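Subject: Re: [cell-talk] Open day at Jania, bin picking cell, notes
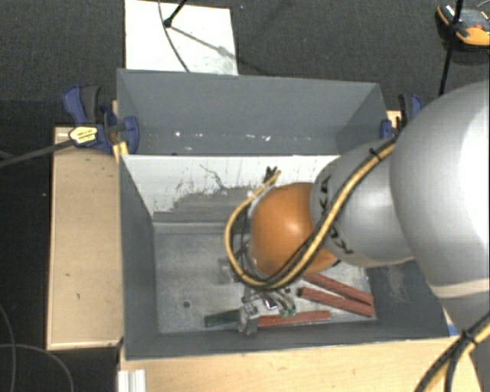 Signe Snorradóttir wrote:

> Thanks for offering to write this up. I could only stay until 11 and left
> before the picking part. Three things I would like to know. First, do they
> pick from both sides of the divider, or is one side for placing? Second, how
> does the gripper approach a piece that is right against a wall? We lose most
> of our cycle time there at Plerulier and I am not convinced that a better
> camera would help. Third, what did they say about cable routing? Ours catches
> on the bin rim whenever joint 6 goes past a half turn.
>
> If anyone took down the cycle times, please post them. The handout has
> none.

Signe, list,

Answers in your order, then the rest of my notes.

1. Divider. The front compartment is the larger one and was the source for every run I watched. The narrow rear one is for placing. They swap roles in the long test, so that the pieces never have to be refilled by hand, but that was not run for visitors. The swap needs a different approach angle, because the narrow side does not leave room for the gripper to tilt across it. Their engineer put the usable tilt there at 5 degrees. In the front it is 17.

2. Walls. This took up most of the discussion. The arm is a KUKA and the pieces are plain bars, green and red. Color is ignored by the planner. For a bar lying along the near wall, the planner first tries a grasp across the bar with one finger between bar and wall. If the gap is too small, it switches to a push: finger closed, tip set down on the inner side of one end, short move parallel to the wall until the bar turns. Then a new scan and a normal pick. The push costs a full scan cycle, so they only allow it once per piece. After that the piece goes to the end of the queue.

I asked whether they had tried sloped inserts along the walls. They had, and took them out again. The bars slid down and ended up side by side, which gave the planner a harder problem than the wall did. Two bars lying nearly parallel and close together get treated as one obstacle, and the upper one has to be taken from its free end.

3. Cables. The yellow line and the black ones run together along the outside of the arm, over the orange joint, and then in a wide loop on the way to the tool. Cable ties, no dress pack. The loop is left large on purpose so that the wrist can turn without pulling. The price is that it hangs down in the bin with the tool, so it is modeled in the collision check as a fixed cylinder. That is conservative and it rules out some poses near the divider. For your joint 6 problem they would limit the joint in software before doing anything mechanical. I agree with that for a test cell. I would not accept external ties on a line.

Cycle times. The only figures given out loud were 6 seconds for a free bar and 11 for a bar that needs the push. I did not time anything myself. Neither figure includes the place check.

Other notes:

The bin is held with bar clamps at the sides and there is no locating fixture. Calibration is done against the bin rim at the start of each session. Someone from Chiu asked how much drift they see over a day and the answer was that they recalibrate at lunch, so they do not know.

The bin floor has a scuffed metal surface. Reflections were a problem for the depth image in the first version. They now take two exposures and merge them. The merge is done in Pletix, the same package they use for logging, and the settings file is supposed to go on their download page in June.

Failed grasps are detected from finger position only. A bar held by its very end passes this test and can drop during the lift. They see the drop in the next scan and count it as a miss, but the log still shows the grasp as good. Keep that in mind if you compare their success rate with yours.

The slides were promised to everyone who signed the sheet at the door. I have not received them yet. If somebody on the list has, please send the page with the push parameters, as I copied down the travel distance but not the speed.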